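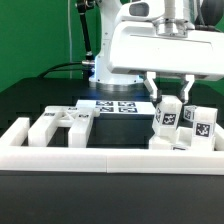 The Firley parallel gripper came to our lab in November, and I have now used it for three weeks on the furniture assembly tasks. Before it we had the Prieto hand, which came with the arm, so in this review I compare mostly these two. For testing I use the small printed furniture parts with square markers on the faces, because the camera finds them well and everyone in our group knows them. A typical job is to take a tall block by its upper end, with one black fingertip on each side, while the rest of the set waits behind the white rails. It sounds easy, but the faces of this block are not all parallel, and a hard finger wants to turn it.

With the Prieto I had this problem often. On 16 picks of the tall block it lost the angle five times. The Firley, with the same force setting and the same program, lost it once. I think the difference comes from the pads, which are a little softer and also wider. Jailson Nogueira repeated the test with his own parts and got a similar result, but he says the pads collect dust and must be cleaned every morning. I agree with him.

Mounting took me 15 minutes. The manual is short and one drawing in it shows the flange from the wrong side, so please check the direction before you tighten the bolts. 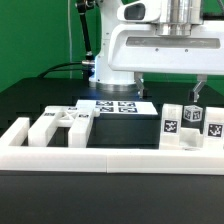 The arm at the small cube on its low holder.

Small parts are where I am less satisfied. The fingers are long, and when the part sits between two higher blocks there is not much free space for them. I had to change the approach path so the hand comes down more slowly and straight. Inese Jaunzems suggested shorter fingers from Trendine. They fit after a small change of the bracket, but then the tall parts become difficult again, and I went back to the original ones.

The driver works without surprises. I left it in a loop of open and close, around 500 cycles, and the position reading stayed good. What I miss is a real force value. You receive only "holding" or "not holding", and for insertion work this is too little.

I would buy it again for pick and place with parts of medium size. If you mainly insert pins or turn screws, I would wait for the version with the force sensor, or ask for a loan unit first, as Margit Szalai did for her group.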